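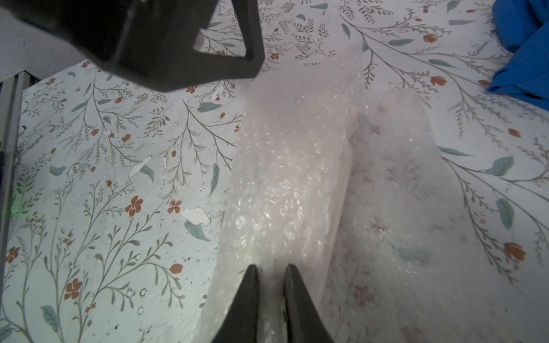 NOTES - packing talk, Clullham branch, 2019-02-15
(Crisanto has the clicker. I need the long table, not the podium)

Hi, thanks for coming out on a Friday night. Say name. Say 7 years packing for Gevora, then on my own, mostly dishes and glass, house moves, estate stuff.

Tonight = bubble wrap. Only that. No boxes, no labels, Maricel is doing labels in March and she'll be mad if I steal it.

START WITH THE TEAPOT STORY
- December, the Agbayani house. Lady packed her mothers teapot herself. Lots of wrap, really a lot. Spout snapped anyway
- ask room: why? let them guess. wait. don't jump in
- answer: wrapped it as one big ball, pulled tight over the spout. All the pressure went to the weakest bit
- spout first, handle second, body last. Lid separate!! always

WHICH SIDE IN
Somebody will ask. Bubbles in, against the thing. Flat side out, tape sticks better to flat and comes off cleaner. Exception is anything with a soft finish, fresh varnish, oil paint. Tissue first, plain white, then wrap. Bubbles leave little rings. I have a side table at home with rings, show on phone if theres time

SMALL VS BIG BUBBLES
- small for cups, glasses, ornaments, picture glass
- big for filling space and for heavy things, lamps, mixers
- don't use big bubbles on a wine glass, it just slides around in there
- pass both samples around. GET THEM BACK this time

YOUR SURFACE
Put a cloth down before you wrap anything. Old tablecloth, sheet, curtain, whatever. I like one with a pattern, flowers, doesn't matter how ugly. Clear wrap on a plain white table and you lose the edge of the sheet, and you lose small parts too. With a print under it you see where the plastic ends. Also the plate doesn't skate.
Shake cloth out between rooms. Grit scratches. Pacita's rule and she's right.

REUSING OLD WRAP (slow down here, most people came for this)
Crumpled is fine. People throw it out when its creased, please don't. Creases are not the problem, flat bubbles are.
How to check:
1. lay it out loose, don't iron it with your hands, you'll pop the good ones
2. look across it with a lamp low to one side. Full bubbles catch the light, dead ones look dull
3. open up the folds. Air goes out along a fold line first
4. press a few in the middle, few at the edge. Go soft and stay soft = filler pile
5. peel old tape slow, or cut around it. Ripped tape takes a strip of bubbles off with it

Two piles, wrap and filler. Filler goes in box bottoms and corners. No third pile for "maybe".
Ragged edges - trim or fold under. I fold under, extra padding on the rim of a plate

Storing it: roll loosely round a tube, hang it or stand it up. Nothing on top. Not in a hot attic, goes sticky and flat. Prasert keeps his in a pillowcase on a closet hook, good idea, stole it

DEMO (about 10 min, don't talk and tape at the same time, you always lose the tape end)
- plate: corner to corner, fold sides, roll, one piece of tape. stand on edge in box
- mug: handle first w/ a small strip, then stuff inside, then roll
- glass: same but no squeezing. should feel boring
- teapot: get volunteer. Simão if nobody moves
Shake test. Hold by your ear, gentle shake, should hear nothing. Hear something, unwrap and redo. Yes even if you're tired

COMMON MISTAKES quick
too much tape (you have to get back IN). two things in one bundle touching each other. newspaper right on white china, ink. wrapping damp dishes, dry them over night first. wrap too tight, bubbles need to be round to work

HOW MUCH TO BUY
Ask for hands, who's moving this year?
My own last job, normal kitchen, 65 bundles not counting pots. Pots don't need it, put a dish towel between. Buy one big roll, start w/ glasses and see how far you get before buying anotehr. Ask neighbors first. Ask the furniture store, they toss it by the bagful
Ploltness tape is ok, the cheap one, just not the brown in winter, won't hold in a cold garage

QUESTIONS
likely ones: paintings (corners first, tissue on face), mirrors (tape X on the glass, wrap, carry upright), TV (original box or a moving blanket), can it be recycled (check w/ the store drop off bins, not curbside round here)
If someone brings up peanuts be nice

Sign up sheet for Maricel by the door. Leftover wrap is free, take it, I don't want to carry it home

Lock side door, key back to Pacita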